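Local Elections and Voting
Help and Advice Forum

Polling place moved from Milik to Clanetti: how does a community group object?

Posted by Milik Village Association

The Association would be grateful for guidance on the procedure for making representations about a change of polling place.

Until the last local elections, electors in the Milik polling district voted at the reading room in the centre of the village. The register for the district contains 259 names. In June the Association received a letter from the borough council stating that the reading room would no longer be used and that electors would in future be directed to the public hall at Clanetti, a distance of 2 miles by the lane. There is no footpath for most of that distance. The bus between the two villages does not run after the late afternoon, and an elector without a car who wished to vote after work would have no means of getting there other than on foot, in the dark if the poll is held early in the year.

The letter gives as its reasons the condition of the ramp at the reading room and the cost of staffing a station with a small number of electors. The ramp has been repaired following a grant, and the Association holds the builder's invoice for the work.

A petition has been opened and now carries about 100 signatures. The Association understands that a number of those who have signed are on the register for Milik, but some live in Disow and use the reading room for other purposes. It is not known whether this affects the standing of the petition.

The Association therefore seeks advice on the following points.

Whether the council was required to consult before the change was made, and whether the letter amounts to such a consultation or is merely notice of a decision.

To whom a formal objection should be addressed, and in what form.

Whether the signatures of persons outside the polling district should be removed before the petition is submitted.

Whether there is any appeal beyond the council if the objection is refused.

The Association is not affiliated to any party and does not wish the matter to be treated as a party question. Two of the borough councillors for the ward have offered to present the petition, and members are divided on whether this offer should be accepted.

Replies (3)

Posted by Disow Ward Electors' Forum

The Forum dealt with a similar matter when the boundary of the Disow polling district was redrawn, and offers the following from that experience. It should not be taken as legal advice.

It is useful first to separate three terms which are often used as if they meant the same thing. A polling district is the geographical area into which a ward is divided. A polling place is the building or area in which the poll for that district is to be held, and is decided by the council. A polling station is the actual room in which votes are cast, and is chosen by the Returning Officer from within the polling place. The letter which the Association has received appears to concern the polling place. If that is so, the decision belongs to the council, and the objection should be addressed to the council. If the change were only from one room to another in the same building, it would be a matter for the Returning Officer.

Councils are under a duty to review their polling districts and polling places at regular intervals. They may also make a change between reviews. In a full review there must be a public notice, and representations must be invited from electors and from persons with particular knowledge of access for disabled people. The Association should ask the council in writing whether the June letter was issued in the course of a full review or as an interim change. The answer will determine much of what follows. When the Forum asked the same thing, the reply took several weeks, and it would be sensible to send the enquiry at once and to prepare the objection while waiting for it.

The Forum would suggest that the request also cover these documents:

The notice of review, if there was one, and the places where it was displayed.
The Returning Officer's comments on existing and proposed polling stations.
Any report put before councillors, with its appendices.
The minute of the meeting at which the decision was taken, or the record of the officer's decision if it was delegated.
The access checklist completed for the reading room and the equivalent for the hall at Clanetti.

The last of these proved the most important in the Disow case. The checklist for the building which had been rejected was out of date, and referred to a doorway which had since been widened. If the checklist for the reading room was completed before the ramp was repaired, the Association will wish to say so and to enclose the invoice, together with measurements of the ramp as it now stands.

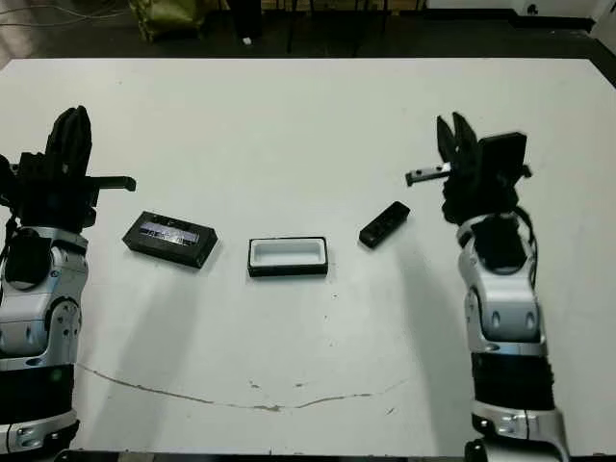
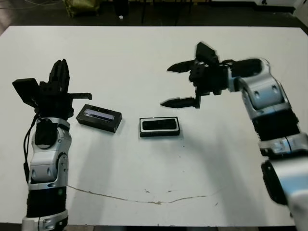

As to the form of the objection, a letter is sufficient. It should identify the polling district by name and by its reference letters, which are printed at the head of the register and on poll cards. It should state the arrangement to which objection is made, give the reasons, and propose an alternative. The last point is frequently overlooked. Electors are invited to suggest other premises when they object to those proposed, and an objection which merely records dissatisfaction is readily set aside. If the Association wishes the reading room to be restored, it should say that the room is available on the dates of scheduled polls, that it can be opened for the whole of the polling hours and for a period before and after, and that the terms of hire will be held for a stated time. If there is a second building in Milik which could be used, it should be mentioned as well, even if it is less suitable.

On the petition, the Forum would not remove any signature. Altering a petition after it has been signed invites criticism. The better course is to submit it whole with a covering note stating how many of the signatories are electors in the Milik polling district and how many are not. The Disow signatories have an interest, but the council will give greater weight to those whose place of voting has been changed. It should also be noted that one reasoned letter from an elector who cannot make the journey will usually be read with more care than a sheet of names, and the Association may wish to invite members to write individually in their own words.

The Forum accepted an offer from councillors to present its own petition and had no cause to regret it, although the councillors concerned were from different parties. If both of the councillors for Milik are of the same party, the Association might ask for the petition to be received by the officers directly.

Posted by Retired Poll Clerk, Odukoya

Everyone in Milik should simply apply for a postal vote. The hall at Clanetti has a good car park and the staff there are very helpful. The reading room was always cold and there was nowhere to put the booths.

Posted by Odukoya Civic Advice Panel

The first reply is substantially correct. The Panel would add to it on the question of appeal, and would correct the impression given by the second.

A postal vote is available to those who want one, and the Association may reasonably draw members' attention to the closing date for applications, which falls well before polling day and is printed on the notice of election. It does not, however, answer the objection. The council's duty is to provide electors with such reasonable facilities for voting as are practicable in the circumstances, and that duty is owed to those who prefer to vote in person. A proxy vote may also assist an elector who is unable to attend, but again it is no substitute for a suitable polling place. The Panel would advise the Association to state plainly in its letter that the availability of postal voting has been considered and is not accepted as a sufficient reply.

There is a general rule that the polling place for a district should lie within that district unless special circumstances make it desirable to go outside it. The Association should therefore establish from the map whether the hall at Clanetti is inside the Milik polling district. From the description given, it seems probable that it is not. If so, the council ought to be able to show what the special circumstances are. Where the only reasons on record are the ramp and the cost of staffing, and the ramp has been repaired, the council is left with cost. Whether cost alone is enough would depend on the figures and on the number of electors who vote in person. The Association may ask for the turnout at the reading room for the last few polls, divided between those attending and those voting by post. Councils generally hold this information and will release it.

On appeal, a council's decision following a review may be referred to the Electoral Commission on limited grounds. The grounds are that the review was not conducted so as to meet the reasonable requirements of electors in the area, or that it did not take sufficient account of the accessibility of polling stations to disabled persons. A minimum number of electors in the area must join in the representation, and at this stage the distinction between Milik and Disow residents may matter a great deal. The Association should keep a separate list of signatories who are on the relevant register, with their addresses, so that it can be produced without delay. The current requirement should be confirmed with the Commission before anything is sent.

The Panel would also mention timing. Once notice of election has been published it becomes very difficult for premises to be changed, as poll cards will have been printed and bookings confirmed. The Association should work back from the next scheduled poll and aim to have its objection considered at least 6 months in advance. If the electoral services office indicates that the matter cannot be put to councillors within that period, a request may be made for the reading room to be used as a temporary arrangement while the objection is outstanding.

If no change is made before the next poll, it remains open to the Association to arrange lifts to Clanetti. These should be offered to any elector on equal terms, and the vehicle should carry no party material. The Association should not accept payment from a candidate or agent towards the cost of transport.

Comment from Milik Village Association

The Association thanks all those who have replied. The map has been examined and the hall at Clanetti is outside the polling district. A letter requesting the documents listed by the Disow Forum has been sent to electoral services, and the petition will be submitted whole, with a covering note as suggested. The Association would be glad to hear from any other body in Odukoya which has received a letter in similar terms.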